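Jonavdale Robotics Club
Minutes of the regular meeting, Friday
Borrowed office, second floor

The meeting came to order at 4:10, ten minutes after the time on the flyer, which the club agreed is now the real time. The flyer will not be reprinted.

Minutes of the last meeting

Read aloud, quickly. One correction: the arm did not "decline to participate" in the spring demo. It had been left unplugged. The minutes were approved as corrected, with the secretary noting that the original wording was more respectful to everybody involved, the arm included.

Money

The club has 467 dollars in the account. The entry fee for the Nolldale meet has already been paid out of the old balance, so this is what remains for parts, snacks and whatever breaks. The programming group asked whether snacks could be counted as parts. The chair ruled that they could not. The programming group asked for this to be written down, and it has been.

The grant application to Stoica is still out. Stoica's last message said that applications were "being looked at with interest," and there was a discussion of what that might mean. The chair asked that no one spend the 3,000 dollars in their heads. Several members had clearly done so, one of them down to the shipping.

Nolldale meet, rules

The rules for the laundry event came in and were read out in full, including the part about parking. In short, each team gets a mixed pile of cloth items and has to pick them up one at a time and place them in the right bin. Two items lifted together count as a fault. An item that falls outside the mat is dead and may not be touched by human hands until the round is over. The time limit is 23 minutes, setup included.

A long discussion followed on whether "setup" covers the camera calibration. The mechanical group said obviously yes. The programming group said obviously no, and that if it does, we might as well stay home and fold things ourselves. The secretary was told to write to the organizers and to do it politely this time.

There was a question about whether socks will come in pairs. The rules do not say. The mechanical group proposed that we assume the worst, and this was adopted as our general approach to the event.

Report of the data group

The data group has now recorded 167 pickups with the handheld gripper and says that 140 or more of them would be fit to use if people would stop talking to whoever is holding it. Members tend to turn around when spoken to. The camera turns with them, and the training set now knows a lot about the ceiling.

Knitted items remain the main trouble. The t-shirts behave. Towels are dull but honest. Knits stretch, catch, and come up off the table in a shape that has no relation to the shape they had when lying on it, and the model, which we have been feeding mostly t-shirts, treats each one as a personal surprise. The group has moved on to the orange knitted cloth and intends to stay with it until either it or the model gives in.
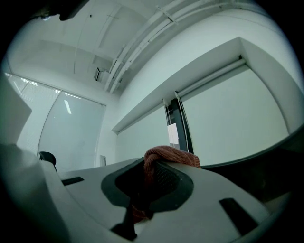
Delia asked whether the same cloth over and over would teach the model anything except that one cloth, and said she would feel better with four ugly sweaters than one nice rag. The data group answered that the variety would come later. It was pointed out that the data group also said this in October. After some back and forth the club voted to collect knits from home, any color, clean. The word "clean" was added as an amendment and passed without debate.

The group also asked for a naming rule for recordings. At present the folder contains "knit_new," "knit_new2," "knit_new_REAL" and "dont use," the last of which has been used in every training run since it appeared. From now on each recording gets the item type, the session number and the initials of the person holding the gripper. Renaming the old ones was offered to the floor. The floor was quiet for a while, and the item was tabled.

Report of the mechanical group

The new fingertips for the arm have been printed and fit, after sanding, and then after more sanding. The first pair grips well on cotton and slides on anything smooth. The second pair has ridges and holds on to everything, up to and including the moment when it is supposed to let go. The group would like to try a third pair somewhere between the two.

The mechanical group reminded the club that the fingertips on the arm have to match those on the handheld gripper, or the recordings will be teaching the arm to use hands it doesn't have. The data group said it knew that. The mechanical group said it was only reminding. Both remarks are recorded at the request of both groups.

The wrist joint on the arm still clicks. It has been clicking since January and has been listened to by everyone. Opinions so far: a loose screw, a tight screw, the gearbox, the table. The chair asked whether anyone had opened it up. It will be opened before the next meeting by two people, with a tray for the screws and with photos taken at each step, as agreed after the last time.

Report of the programming group

The training run from last week finished. On t-shirts the arm now gets most of its picks on the first try. On towels it does nearly as well. On knits it reaches with great confidence to a point next to the item, closes, lifts nothing, and carries the nothing carefully to the correct bin. The group considers this half a success, as the bin is right.

They suspect the timing between the camera and the finger position is off by a few video frames, and that this matters less with stiff cloth than with soft. They want to check it by opening and closing the gripper on a clap, like in the movies. The data group will do the clapping. A motion to do it when the people next door have gone home was carried.

The group also asked members not to update the shared computer. It was updated on Tuesday. The member responsible has not come forward and the programming group would like it known that they aren't angry, they only want the driver version.

Kit order

The Gastik order was discussed. The club needs two spare servos, a longer USB cable and a better power strip. The existing cable reaches the table only if the table is moved, and if the table is moved the calibration is wrong. This has been the club's main lesson in systems engineering this year.

The quote came in under budget with slow shipping and over budget with fast shipping. The vote was for slow shipping and ordering tonight. A member observed that we also voted to order tonight at the last meeting. The order was then placed during the meeting, with everyone watching, and the secretary has the confirmation.

New members

Three people came for the first time and stayed to the end, including through the discussion of parking. They were shown how to hold the handheld gripper: elbow in, move at the speed you would like the robot to move, don't snatch, don't fix a bad grasp halfway with the other hand. If a pick fails, let it fail, put the item back and start a new recording. One of them did a clean run of towels on the second attempt and was at once claimed by the data group. The mechanical group wishes to register a complaint.

Dues for new members are waived until the Nolldale meet. After that they will be expected to pay or to become indispensable.

Other business

The key to the cabinet is missing again. The cabinet is open, so this is not urgent, but please don't close it.

The team name has to be sent to Nolldale along with the final roster. Nominations were Lint Condition, The Dryer Vents, and Jonavdale Robotics Club. Two rounds of voting ended in a tie between the first two. The chair proposed the third as a compromise and was booed. The vote will be held again by message, and please vote once.

Actions before next meeting

Secretary: write to the organizers about setup and calibration, and about socks.
Data group: knits, new file names, clapping.
Mechanical group: third pair of fingertips, open the wrist.
Programming group: timing check, new run with the "dont use" folder taken out.
Everyone: bring something knitted. Look for the key.

The meeting closed at 5:45. Chairs were put back where we found them, apart from the one with the bad wheel, which went back where it wanted.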